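Equipment Planning Gallery: The Folding Station

Flemico is putting together its equipment list for the next round of garment handling work. This page goes with the budget sheet and is meant for people who have to sign off on purchases without visiting the room. Prices are left out because the quotes from Drekbridge and Trarkau are still being revised. Last updated March 1, 2019.

Work surface
The request is for two more tables with plain white tops. Patterned tops were considered and dropped in January. Shirt colors are easier to pick out against white, and a white top can be replaced without matching anything. Adjustable legs are on the list as an option and can be cut if the total runs over.

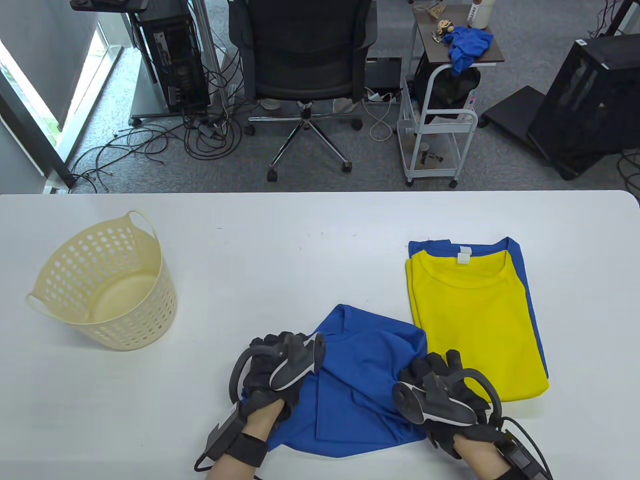
Gloves and trackers are the largest line in the budget. The plan calls for 8 pairs, bought as sets with the wrist modules and cables included. Buying gloves and trackers separately looked cheaper on paper, but the mounting parts were quoted as extras and the savings went away. Spare straps should be ordered at the same time.

Garments
We plan to buy 300 T-shirts in solid colors, in adult sizes only. Blue and yellow stay on the list. Printed shirts can wait for a later order. Labels should be left in at the collar. Rozīte offered a lower price at 1,000 pieces, but there is no shelf space for that many.

Baskets and carts
Plastic laundry baskets with loop handles work well enough, and any store brand will do. One per table, plus two spares. Carts need wheels and a flat top shelf. Metal carts are preferred, and used ones are acceptable if the casters turn freely.

Computers and stands
Each station gets its own computer on a rolling stand, so that a table can be moved without taking the whole room apart. Cable sleeves and power strips have been added under small parts. The allowance for small parts is 200 dollars per station, and anything beyond that needs a separate request.

Chairs
No new chairs in this round. The mesh office chairs stay in use.

Still open
Delivery dates from Trarkau, the warranty terms on the gloves, and whether the tables ship assembled. The order for shirts and baskets can go out ahead of the rest.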